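Community Help > Home and Garden > Bread and Baking

Sourdough rises well in the bowl but goes flat on the baking stone
Posted by Lilla Bíró

Hello to everybody. I am baking sourdough since December and I have a problem which I cannot solve alone. My dough looks very nice after the first rise. It is full of bubbles, it is smooth, and it comes out of the bowl easily. Then I shape it, I put it in the basket, I leave it in the refrigerator during the night, and in the morning I turn it out on the hot stone. In this moment it spreads to the sides like a pancake. The bread tastes good and my family eats it, but it is so low that I cannot make a proper sandwich from it.

My recipe is 700 grams of white bread flour, water, salt and a big spoon of starter. I do not write the quantity of the water because I changed it several times and the result was always similar. The kitchen is rather warm because the boiler is behind the wall. The first rise takes the whole afternoon, sometimes longer if I have to go out.

I use the flour Kozma, the one in the paper bag for bread. My neighbor told me that this flour is too weak and I should buy Braten, but it costs much more and I would like to be sure before I spend the money. I have a simple electric oven which goes up to the usual temperature, with a stone on the lower shelf.

Is it the flour, is it my shaping, or is it something else? Please write in simple words, I do not know all the baking terms in English.

Piroska Vass

Dear Lilla, I had the same trouble for a long time, so I will try to write everything that helped me. English is also not my first language, so please excuse my mistakes.

I think that your dough is rising too long before you shape it. You write that the kitchen is warm and that the first rise takes the whole afternoon. In a warm kitchen this is too much. The dough looks beautiful at that point, with many bubbles, and for this reason we believe that it is ready. But it has already used its strength, and in the refrigerator it continues to rise for some hours more, until the refrigerator has cooled it to the middle. In the morning there is nothing left to hold it up.

What I would do is the following. Take a small piece of the dough directly after mixing and press it into a narrow glass with straight sides. Put a rubber band around the glass at the height of the dough. Keep the glass next to the bowl. When the dough in the glass has grown by one half, shape your loaf, even if the big bowl does not look very impressive yet. It is difficult to judge a wide bowl with the eyes only. In the glass you see it at once.

The second matter is the shaping. I was always too gentle because I was afraid to press out the air. My teacher in the evening course in Reveck, Magdolna Somogyi, made me do it again and again until the skin of the dough was tight. You flour the table only a little, almost nothing. You pull the dough toward you with both hands, with the small fingers touching the table, and the bottom of the dough sticks a bit and the top becomes stretched. Turn it and pull again. If you put too much flour on the table, the dough slides like on ice and there is no tension at all. You should stop when you see that the skin begins to tear.

Between the first form and the final form I give it a rest under a cloth. After this rest it should still be a ball. If it has become a flat plate already on the table, then it will be a flat plate on the stone too, and it is better to shape it one more time before the basket. 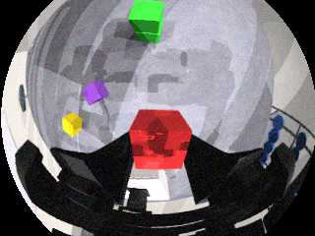
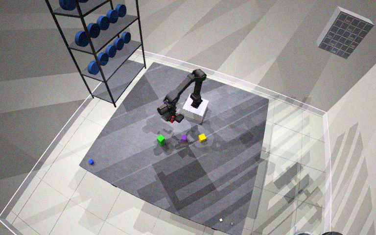

About the basket, please check also the size. My first basket was too wide for the quantity of my dough, and the dough just lay on the bottom of it without any support from the sides. For 700 grams of flour you need quite a big basket, but it should be filled well, a little more than half, when you put the dough in. I dust mine with rice flour, which does not stick so much as wheat flour. A bowl with a kitchen towel works too.

Regarding the flour, I would not change it now. I bake with Kozma myself and it is good enough for a loaf which stands up. If you change the flour, the time and the water all together, you will not know which one of them helped. Please first change only the time. Write it down on a paper, when you mixed and when you shaped, and how the glass looked.

One more thing, turn out the loaf while it is still cold from the refrigerator. Do not leave it on the counter to become warm. Cut it and put it in the oven immediately, with steam if you can. I pour a cup of hot water in an old tray on the bottom of the oven, and I keep my face away.

I hope it will be better next time. Please tell us the result.

Hipólito Lagos

Buy the strong flour. Weak flour makes flat bread, it is simple. Also use less water.

Kornél Nyitrai

I agree with Piroska about the time, but I want to add something about the starter. If your starter is very sour and thin like soup, the dough becomes weak also when the time is correct. Feed it in the evening and use it in the morning when it is at the highest point, before it falls down. I keep mine in an Ikilard jar with the lid only laid on top, not closed.

And if you do not have time to bake correctly, you can use a bread tin. I did this for my first 7 loaves and I am not ashamed. In a tin it cannot go to the sides, and for sandwiches it is even better.

Lilla Bíró

Thank you very much to all of you. I did the test with the glass on 8th April and I was surprised, the dough was at one half already when I would normally go out for shopping and leave it. I shaped it then. The loaf is not very high but it has a round shape and it opened nicely on the top where I cut it. I will keep the Kozma flour for now and practice the pulling with the small fingers, this is still difficult for me because my dough sticks to everything. Piroska, do you make your hands wet for this, or do you use only flour?

Piroska Vass

I am glad to read it! For the shaping I use only a little flour on the hands. Wet hands are for the folding in the bowl. Use also a scraper in the right hand if the dough sticks, and go under it with a quick movement.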